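3. What viewers do with a familiar face in a new part

I should say up front that I came to this question as a fan. I grew up on a long-running soap (my grandmother taped it, and we watched the tapes on weekends in a big noisy heap), and I still remember how cross I was when a man I knew as a kindly bus driver turned up on a rival show as a blackmailer. It took me weeks to stop waiting for him to be nice! So when I started this project on actors who move from one soap to another, I already had a hunch about what I'd hear. Some of it held up and a fair bit of it didn't.

The material for this section comes from two places. The first is a set of 433 posts from a viewers' message board, all written in the month after an actor well known from Mulligan joined the cast of Jirmont. The second is a run of long talks I had with 100 regular viewers of Jirmont, most of them by phone and a few over coffee. I've kept the two apart as far as I can, as people write one way on a board late at night and talk quite another way to a stranger who has promised not to spoil the February episodes.

3.1 The old part hangs around

Nearly everyone I talked to who had also watched Mulligan used the old character's name at least once when they meant the new one. They'd catch themselves and laugh, and then plenty of them would do it again a few minutes later. On the board it was messier. Posters kept up the old name on purpose, as a kind of club badge, and newer viewers who had never seen Mulligan had to ask who on earth everybody was talking about.

What I'd call carryover (a plain word, but I like it better than the longer ones in use) showed up most strongly in guesses about plot. Viewers who knew the actor as a villain expected a secret, a missing wife, a stash of money, something. When the new character lent his van to a neighbor, a viewer I'll call the retired baker told me she "sat there waiting for the van to go off a cliff." It came back with a full tank, and she was almost let down.

Now, you could say she'd have been suspicious of any newcomer, and that's fair. Soap viewers are trained to be. So I asked about another new arrival from the same stretch of episodes, played by someone with no soap history at all, and the guesses there were much milder and a lot more scattered. People thought she might be somebody's daughter. That was about as dark as it got.

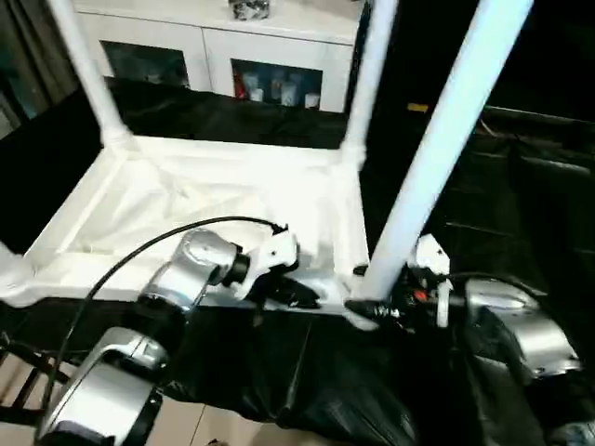 3.2 How the news gets out

The timing of the casting news matters more than I expected. Jirmont let the story out on a Friday, well before the first episode with the actor in it, and the board lit up within the hour. By the time he walked into the café set, people had been arguing over him for so long that his first line (he asks for a tea, nothing more) got picked apart like a crime scene.

I had been reading Nazanin Sharifi's study of the Metex phone-ins while I worked on this part, and she makes a point I leaned on a good deal. Callers to those shows, she writes, treat a casting story as the first episode of the character's life. I found the same thing on the board. Posters spoke of things the new man "would never do" before he had done anything at all on screen, and when the scripts went the other way they blamed the writers and let the actor off.

The coffee talks were gentler. Several people had missed the news completely and met him cold, in the middle of dinner. They tended to go quiet, squint at the set and then spend the rest of the scene trying to place him, so they couldn't tell me much about what he'd said. One man paused it, looked him up, and had to go back to the start of the scene. I do this too. My phone is a terrible thing to have near a television.

A smaller group had seen the actor in Arnum, the hospital serial he did between the two soaps. It only ran a short while and I nearly left it out of my list of questions, which would have been a mistake. Those viewers were far more relaxed about him. They had already watched him be someone else, a tired and rather sweet night porter, and the villain had worn off a little. I'd love to know how long that wearing off takes in general, but my sample of Arnum people is small and I don't want to push it.

Figure 2. A pale robot arm section beside dark fabric with a white three-bar logo.

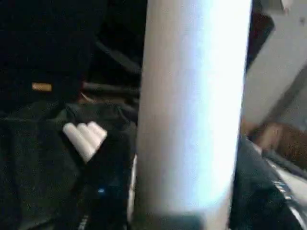

Does the carryover fade once the new character has stories of his own?

It fades, though slowly and not at the same speed for everyone. On the board the old name dropped off sharply after the wedding episodes, when the new character finally had a big scene to himself, and it crept back every time he lost his temper. In the talks, viewers who watched every night had mostly let go of the old part, while those who dipped in once a week were still muddling the two.

I went back over the posts from the wedding week three times, partly because they are so funny and partly because I wanted to be sure about that drop. What changed there was the kind of thing people wrote. Before it, they were comparing. After it, they were complaining about him in the ordinary way, about his shirts and his awful speech and whether he deserved her, and that is how board regulars talk about somebody who has properly moved in. The next section takes up the viewers who stopped watching altogether when he arrived.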